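Sorting Fruit at the Kitchen Table with a Hand-Held Gripper
Part 4 of the Altero home build

In this part we collect the hand movements that the Altero arm will later copy. You need a gripper you hold in your hand, a table, a cloth, one plate and small fruit of different sizes. Keep the plate on the cloth for all the runs.

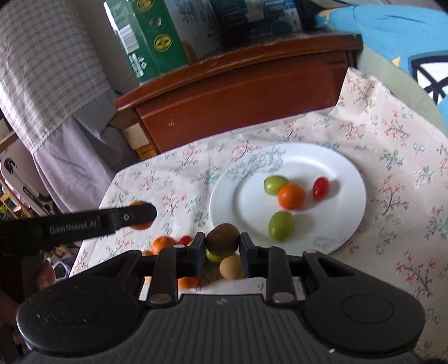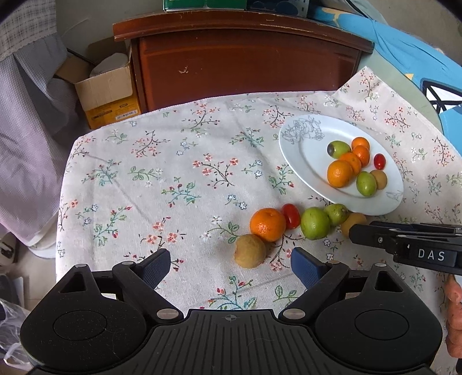

Step 1. Put out the fruit
Mix orange, red, green and brown pieces, some on the plate and some on the cloth. Leave a few of them touching. My first model learned only from separated fruit, and it failed each time two mandarins were side by side.

Step 2. Approach slowly
Open the fingers fully and come with one finger on each side of the fruit. Close until it holds, then stop. A cherry tomato needs much less force than a kiwi — practice this before you record.

Step 3. Lift, move, release
Lift straight up, go over the plate, lower, open. Do not drop the fruit from a height, or the arm will learn to drop it too.

Step 4. Change the layout
After every 19 runs I move all the pieces. I made 62 runs in one evening and my wrist was tired, so please take breaks.

Step 5. Check the files
Copy the runs to the Galanel folder and play each one at half speed. Delete the runs where the fruit slipped. If a run has more than 2000 samples, it is too slow and I record it again.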